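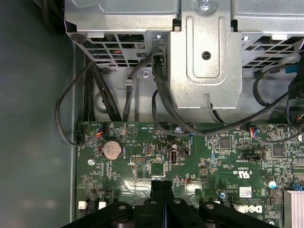

Pinza Dendo en el interior de un ordenador de sobremesa con placa base Dell.

Dendo 5, pinza para desmontaje y mantenimiento de equipos informáticos

Fabricante: Ollach
Distribución y asistencia: Brustano

Dendo 5 es una pinza eléctrica de dos dedos destinada a talleres de reparación y plantas de recuperación de componentes. Sus dedos estrechos permiten acceder a la placa base entre cables, conectores y disipadores.

Grado de automatización
El fabricante distingue entre tareas autónomas y tareas asistidas. La extracción de módulos de memoria y de pilas de botón puede programarse sin intervención del operario. La desconexión de cables sueltos requiere supervisión: un cable negro que cruza sobre otros del mismo color sigue siendo un caso difícil para los sistemas de visión actuales. El montaje completo de un equipo no figura entre las aplicaciones admitidas.

«Un técnico con experiencia continúa siendo más rápido en una caja que no conoce», señala Levente Juhász, responsable de producto de Ollach. La empresa recomienda la pinza para lotes de un mismo modelo, a partir de 200 unidades.

Características técnicas
Apertura máxima: 58 mm
Fuerza de agarre regulable: hasta 10 N
Dedos: intercambiables
Software de control: Pap, licencia incluida

Suministro
Se entrega con un juego de dedos de repuesto y manual en español. El brazo se suministra por separado. Consulte con Brustano la compatibilidad con su instalación.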